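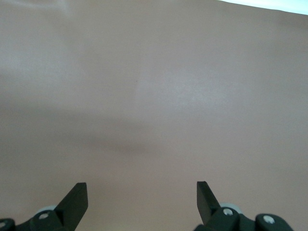 Philomena Kinsella wrote to us that a machine which cannot wipe a table should not be sold as a house helper, and she asked how she can test this at home before she pays. Her question is fair, so I describe the test that I use myself.

## What you need

- an arm with a two-finger gripper
- a plain, smooth surface with nothing on it
- one dry cloth, folded twice
- a spoonful of flour

## Steps

1. Open the fingers fully and bring them over the surface. Stop before they touch.
2. Look at the picture from the wrist camera. On a plain surface the light makes pale areas and soft shadows, and the software can take a shadow for dirt. Write down every place it marks as dirty.
3. Put the flour in one spot. Ask for the marks again and compare the two lists.
4. Lay the cloth flat between the fingers and give the command to pick it up. Repeat this 36 times. Do not help with your hand.
5. Let the arm wipe from the far edge towards itself, with light pressure.
6. Measure the time until the flour is gone. Stop at 60 seconds.

## How to read the result

If the first list is long, change the lamp and start again from step 2. If the cloth is dropped often, fold it once more.

With my Nuvinov arm, the wiping is acceptable, but picking up a flat cloth is still weak. Over nearly 1000 attempts last January, it failed 332 times. Imre Gál uses a thicker cloth and has better numbers; I have not tried his cloth yet.

For daily cleaning I would still wait. For one fixed table in a workshop, it can be used already, if a person hands it the cloth.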